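Is the Dullano bin-picking kit good enough for small wooden parts?

Posted by Timo Reinholz, 11th March

Hello to all. I make wooden toys and puzzle blocks in a small workshop, and I am thinking to buy the Dullano picking kit from Panside. It comes with a two-finger gripper, a camera mount and the software called Kudo. The arm is not included, but I can get a used KUKA for a fair price. My blocks are painted in a few colours and they arrive in a bin without any order. I want the arm to take them out one by one and put them on a tray. The seller says it needs 10 minutes of teaching for a new part. I have doubts about this. Has anybody used it with wood?

panelsaw_greg

We've had one running since October. It's fine. The teaching takes longer than they say, more like an hour the first time. Don't buy their tray, it's overpriced and any tray will do. Support answers emails but not quickly.

Marijke V.

Hello Timo, I work with this kit in Proltulville, also with wooden blocks, so maybe I can help a bit more.
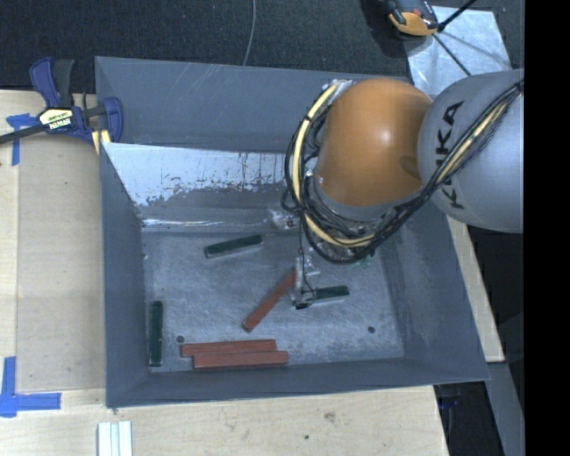 The gripper is the part of the kit I would look at first. It has narrow fingers, and for rectangular blocks this is a good thing, as long as there is free space on both sides of the block. When a block lies alone, like the dark green one under our gripper, the software has an easy choice. The two reddish-brown blocks side by side near the front wall are the kind of case you should ask Panside to show you. Kudo has a setting called "separate first", which pushes such blocks a little before it tries to pick. It is switched off when you install it, and I found it only on page 11 of the manual.

Please also think about the bin. With a steep wall the gripper can touch the side when a block is close to it, so I would choose sloped walls. Fix the bin well to the table. We use a bar clamp on the rim. If the bin moves, you must do the calibration again.

For the price, we paid 400 dollars extra for the longer cable set and I don't regret it. My test with a new part is over 300 picks before I leave it to work alone. I would ask for a trial with your own painted blocks, as shiny paint was difficult for our camera.

Timo Reinholz

Thank you both, this is very useful. My paint is matte, so I have some hope. I will ask Panside for the trial and also about this "separate first" setting.

dusty_bench

Is the gripper sold on its own? I already have a camera.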